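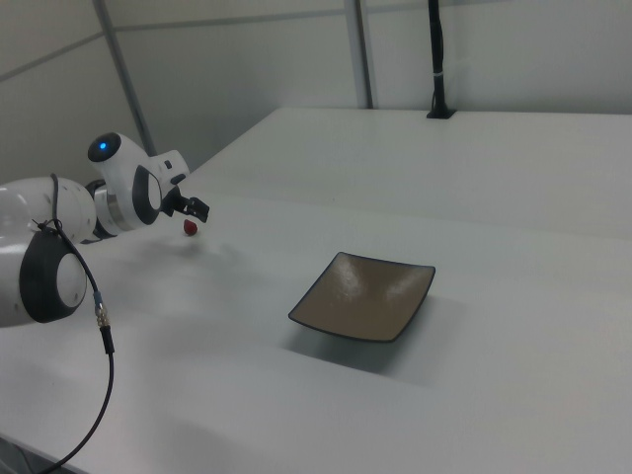
1/ Cambiar de banco siendo autónomo: lo que he aprendido en 19 días de papeleo. Hilo corto.

2/ Lo primero, los recibos domiciliados. Yo tenía 6 y solo me acordaba de cuatro. El de la gestoría (Costello) se cobra por trimestres y casi se me pasa.

3/ El banco nuevo puede pedir el traslado por ti. Se firma una hoja y listo – pero revisad que salga también la cuota de autónomos.

4/ No vaciéis la cuenta vieja el primer día. Dejé casi 900 euros y me vino bien: en mayo entró un cargo de Etovar que yo daba por movido.

5/ A los clientes, correo con el IBAN nuevo y además llamada. Con un cambio de cuenta por correo mucha gente desconfía, y hace bien. Anberg me pidió un certificado de titularidad.

6/ Cerrad por escrito y guardad el justificante. A mí me cobraron 2 euros de mantenimiento después de pedir la baja. Los devolvieron tras reclamar.

7/ Mañana subo la plantilla del correo a clientes.

Categoría: Autónomos y trámites
Última actualización: julio de 2024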